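Werkstatt > Notizbuch > Küchentisch > Zitrus

Mai, Eintrag von Lingyun Han

Aufbau Zitrus, zweiter Durchgang. Grundlage ist die Liste von Abla, Stand gestern Abend. Beginn 10 Uhr.

Tischbelag war nach dem letzten Umbau nicht sauber gespannt. Abgenommen, gedreht, neu aufgelegt. Leichte Falten bleiben. Mit der flachen Hand ausstreichen hilft nur kurz, Dämpfen habe ich nicht versucht. Für Schneidarbeiten unkritisch, weil ohnehin nur auf dem Brett geschnitten wird. Khalil will trotzdem ein Muster von Opoku bestellen, etwas steifer, gleiche Farbe.

Brett liegt links oben, Maserung quer, Metallgriff nach rechts. Beim ersten Durchgang zeigte der Griff nach links und war beim Ablegen der Früchte im Weg. Diese Lage beibehalten.

Messer: gelber Kunststoff. Najwa hatte das kurze Stahlmesser vorgeschlagen. Dagegen spricht, dass am Tisch auch Leute ohne Einweisung arbeiten. Das Kunststoffmesser kommt durch eine Limette gut durch, bei Zitronen mit dicker Schale muss man sägen, und die Schnittfläche wird dann unruhig. Die Hälften für den Aufbau deshalb vorher in der Teeküche mit dem Stahlmesser schneiden und mit der Schnittfläche nach oben ablegen. Nach dem Aufschneiden innerhalb von 3 Stunden verwenden, danach trocknet der Rand ein und beim Pressen kommt deutlich weniger.

Stößel: Edelstahl, schwarzer Kopf mit Noppen. Zwischen den Noppen setzt sich Fruchtfleisch fest, Abspülen reicht nicht. Bürste nehmen, danach stehend trocknen, Kopf nach oben. Auf dem Brett liegt er neben dem Messer, Kopf nach unten, zur Tischmitte hin.

Ganze Früchte kommen links neben das Brett, direkt auf den Tisch. Zitronen und Limette dicht zusammen, sonst rollen sie. Die Schale von Ristine, die dafür vorgesehen war, hat einen zu hohen Rand und ist wieder im Schrank. Früchte vor dem Auflegen abwaschen und trockenreiben, die Wachsschicht hinterlässt sonst Flecken auf dem Belag.

Mittelstreifen frei lassen. Nives hatte beim ersten Durchgang dort Tücher abgelegt, das bitte nicht wiederholen. Alles Weitere an die Vorderkante.

Verbrauch: 12 Zitronen gekauft, davon 4 zu weich, aussortiert. Limetten waren alle brauchbar. Nächster Einkauf: feste Ware nehmen, eher kleine Früchte, die großen hatten durchweg dicke Schale.

Offen:
- Ersatzbürste für den Stößel (Khalil)
- Brett nachölen, über Nacht liegen lassen
- Liste von Abla um die Lage des Griffs ergänzen
- klären, ob der Abfalleimer vom Tisch Jasthorpe mitbenutzt werden kann
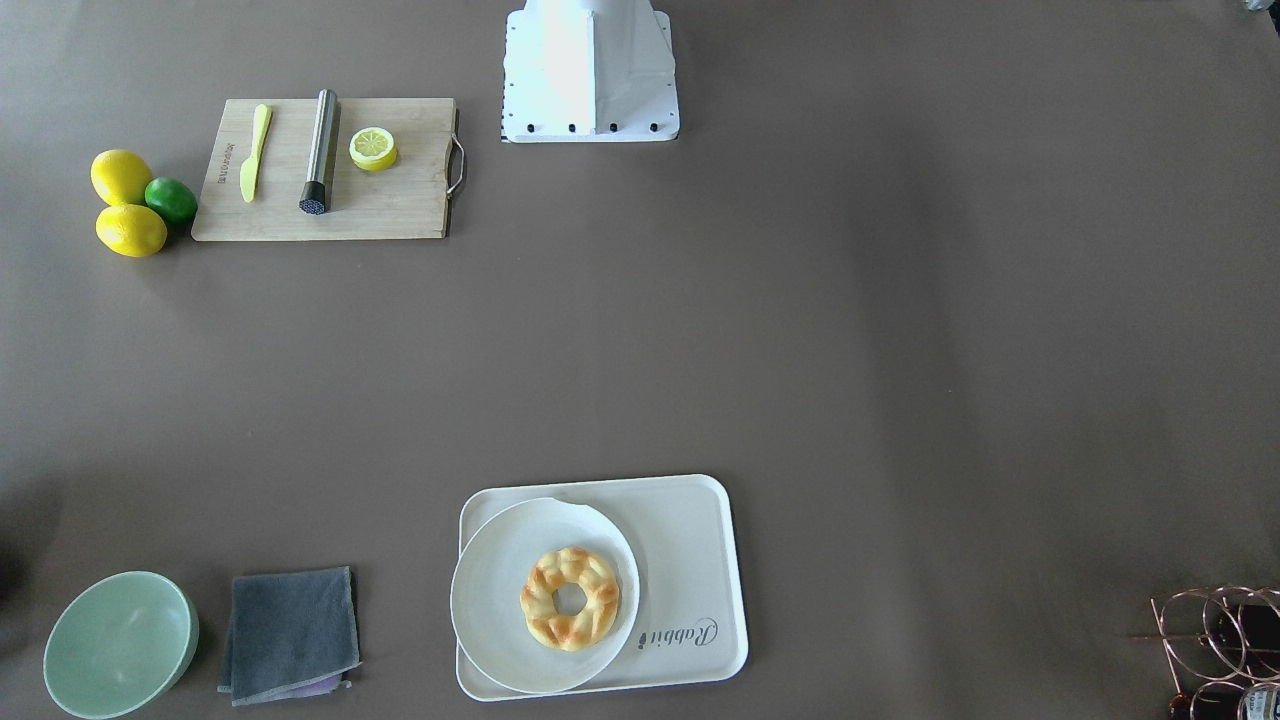 Aufbau Zitrus, zweiter Durchgang. Brett mit Messer, Stößel und halber Zitrone, links daneben die ganzen Früchte.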